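## 4. Seat wear and the matter of the second pump

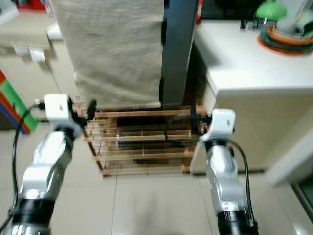

**Figure 4.** Two arms with black grippers at a low slatted shoe rack on a tiled floor.

Why do valve seats in a slurry pump wear faster on one side than the other? The flow reaches the seat at an angle, so the grit it carries lands mostly on the side facing the inlet, and the valve, once it begins to close a little crooked, goes on to make matters worse.

This much has been known to pump fitters for a very long time, and to the authors of papers for rather less. What follows concerns the smaller question of how much of the lopsided wear can be blamed on the inlet passage and how much on the spring, which in our experience gets blamed for everything.

### 4.1 The pumps

We had the use of 2 three-cylinder pumps at the Clundbridge test yard, both of the same make and both older than the graduate student assigned to them. Pump A kept its original straight inlet. Pump B was fitted with the curved inlet sold by Perneo, which is meant to turn the flow before it gets to the seat. The fitting instructions suppose a person with three hands, or two people on unusually good terms. Declan Bramwell and Roy Hollis managed it between them, and remain colleagues.

Each pump was run on the same mix of water and fine sand, drawn from one tank and stirred without a break. Runs lasted 59 hours. The original plan called for longer, but the yard's neighbours had views on night working and expressed them in writing. Outlet pressure was held at 180 bar throughout, apart from the first run on Pump A, when a gauge stuck and the pressure was whatever it pleased. That run has been left out of the results, though we kept the seats, and one of them makes a decent paperweight.

### 4.2 Measuring the seats

Seats were taken out, washed, dried and weighed. Weight alone says how much metal has gone but not where from, so Sheila Cheetham also took a profile across each sealing face along the line of the inlet and again at a right angle to it. The difference between these two profiles is what we call the lean. A seat worn evenly all round has a lean of nothing. We never met one.

Two springs were tried in each pump: the maker's standard spring, and a stiffer one from Ginting. The stiffer spring was expected to bring the valve down straighter. It was also expected to arrive in October, and in both respects it was a disappointment.

### 4.3 What we found

On Pump A, every seat wore more on the inlet side, whichever spring was fitted. Changing to the stiffer spring made the lean slightly smaller on the middle cylinder and slightly larger on the outer ones. We spent longer than we care to admit looking for a reason, and then Ruth Cropper pointed out that the outer cylinders had been fitted with valves from a different batch. With matched valves the effect went away, taking a promising paragraph with it.

On Pump B the lean was smaller on all three cylinders. The total weight lost, however, was hardly changed. The curved inlet appears to spread the wear around the seat and to do little about the amount of it. For an operator this is still worth having. A seat fails at its thinnest point, and the metal left on the good side is of no comfort to anyone once the bad side has let go.

The curved inlet brings a cost of its own. Sand that no longer strikes the seat has to strike something, and on Pump B a fair share of it struck the outside of the bend. By the end of the last run there was a groove there that could be felt with a fingernail. Perneo supplies the bend as a separate part, so it can be replaced without taking the pump down to its frame - a sensible arrangement, and one that suggests they had met the groove before we did.

### 4.4 Limits of the work

Only one kind of sand was used, sieved to pass 200 microns. Coarser grit may well behave differently, being less willing to follow the flow round a corner. We also used clean water as the carrier, where a working slurry would normally be thicker and contain things that are best not asked about.

The seats were all of one hardness. Celeste Ulloa has suggested that a harder seat would shift the wear to the valve face, and a short trial with the hardened Flirkum seats did seem to go that way, but the trial ended early when a packing ring gave out and covered the bench, the floor and the logbook in wet sand. The pages that can still be read support her. The rest are drying.

Finally, we can't separate the effect of the bend from the effect of the slightly wider passage that comes with it. A straight inlet of the same width would settle the point, and one is being machined at Clundbridge now. Results from it will be reported with the packing ring data in the next section, where the two sets of seats are compared cylinder by cylinder.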